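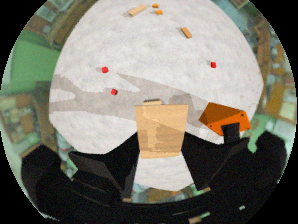 Right, so I've had the Veklow practice kit for a few weeks now and I keep promising people a proper write-up, so let me put the kettle on and do it as a thread. The kit is software only, a simulated arm and gripper with a set of tabletops to try your code on before you let it loose on anything you paid for. I do most of my testing on the blocks table, with the big tan block sitting near the middle between the two sides of the gripper and three little red cubes spread out over the tabletop. I've come to know that table better than my own kitchen counter.

Why I bought it: I teach an evening robotics class in Flimcombe and we have one real arm between all of us. One! Everybody wants a turn and the poor thing spends its life being restarted. Tove Ravn, who teaches the other section, had been after me since March to try a simulator, and I finally gave in.

Setup was kinder than I feared. My laptop is no spring chicken and I had the first table up in 20 minutes, including the bit where I typed my license key in wrong and got cross at the wrong company. You get 19 tables in the basic version and you can edit every one of them, sizes, colors, where things start out, all of it.

What I like best is the wrist view. You look out past the gripper into a round picture, and it bends everything toward the rim the way a really wide lens does. My students complained for one whole evening and then stopped noticing. If your code only works on a nice flat overhead view, you'll find out fast.

The shadows deserve a post to themselves. There's a big gray one right across the middle of the blocks table, all jagged, and one of the red cubes sits inside it. My color check was tuned on evenly lit pieces and it did not care for that cube at all. I spent two evenings on it, happily, with cookies.

Now the grumbles, because there are a few. The manual is thin. The page on grip force is four sentences long and one of them is a greeting. I wrote to support and a very patient person named Shota Ikeda sent me a longer draft, so a better one does exist – please just put it on the website!

Also, the run log numbers every attempt but won't let you name them. I'm on run 2,101 and if you asked me which one was the good one I'd have to go through my paper notebook. Names or tags, please, even plain ones.

Somebody asked how it compares with Jumberg. I only had the trial of that one, so take this lightly. Jumberg looks prettier and has more arms to choose from, but I found changing a table fiddly, and changing tables is most of what I do. If you want to show something off to a room, I'd look at Jumberg first.

Would I pay for version 2? Yes, I think so, if the class license stays where it is. I'm going to keep it going through the spring and let the students loose on making their own tables – Gumaro Gallegos has already asked if his can be nothing but red cubes. I said yes before I thought about it.

If you're using Veklow with a class, do tell me how you handle saving everyone's work, I'd love to hear. I'll be answering replies after supper.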